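21 January 2024
By Edin Jurić

Evangelia Psarras has spent most of her working life around laundry, first behind the counter of a dry cleaner and then as a buyer of equipment for a chain of guest houses. For the past two years she has run Pleltorari, a small firm that rents out a hand-held gripper kit called the Arel. Customers use it to record household handling work, mostly with cloth, and the recordings go to people who are training robots to do the same jobs.

"It's a tool you hold," she said when I asked her to describe the product. "Two fingers, a camera and a case to carry it in. You pick things up with it the way you would with kitchen tongs. The recording is what people pay for, and the tool is how they get it."

The Arel is offered in two ways. A customer can rent the kit alone for 70 dollars a week, or pay 600 for a month that includes a day of training and someone at Pleltorari checking the recordings as they come in. Psarras said most first-time customers should take the month.

"People think they know how to fold a sweater," she said. "They do, with their hands. With two fingers they have to learn it again."
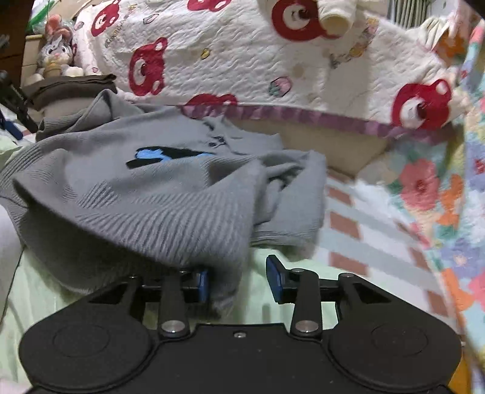 Knits are where she starts new users. A knit gives you something to grip, she said, and a collar or a cuff is an easy place to aim for. Bed sheets come later. Quilts come last, and some customers skip them.

I asked what goes wrong. She said the most common problem is speed. A new user moves the tool as fast as a bare hand, and the camera can't keep up.

"You look at it afterward and half of it is smeared," she said. "We tell them to slow down, then we tell them again the next day. The checking service is mainly that."

The second complaint is tired wrists. Psarras did not argue with it. An earlier version of the kit, sold under the name Bratu, had a heavier handle, and she took it off the list last May after several customers sent it back. She said the Arel is better but she still would not want to use one all afternoon. Her advice is to work in short sessions and put the tool down between garments.

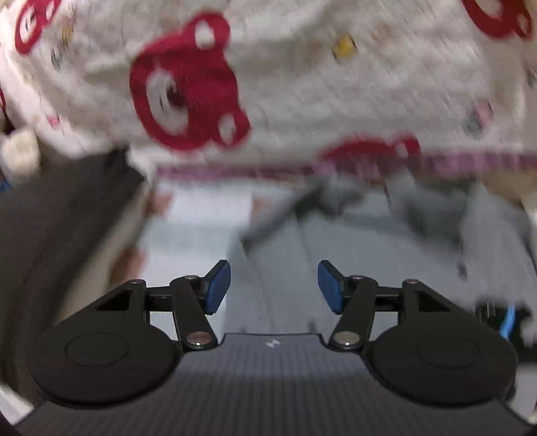 Pleltorari does not make the finger pads itself. They come from a supplier called Drillov, and a spare pair is packed in each case. Psarras said pads are the part customers ask about most, and that she would like to offer a softer one for thin fabrics. She has tried a sample and was not happy with how it held a bedspread.

"It was fine on a handkerchief," she said. "I can't rent out a handkerchief tool."

The company has sent out 277 kits so far, counting repeat rentals. Most go to people working in their own homes, and Psarras prefers it that way. A tidy test table with one towel on it does not teach a machine much, in her view. She asks customers to leave the bed and the shelves as they normally are, apart from anything with a name or address on it.

She would not say when a robot might do the folding well enough to sell. "I rent the tool," she said. "Ask the people who buy the recordings."

The next training day is full. Names are being taken for the one after.

Comments

dorsetta_k
Rented one for a week. She's right about the wrists. Fitted sheets were hopeless for me but T-shirts went OK by the third day.

Marlon P.
Does the 600 cover shipping both ways? The article doesn't say.

quiltbox
I'd like to know more about the softer pads. Anything silky just slides out of the regular ones.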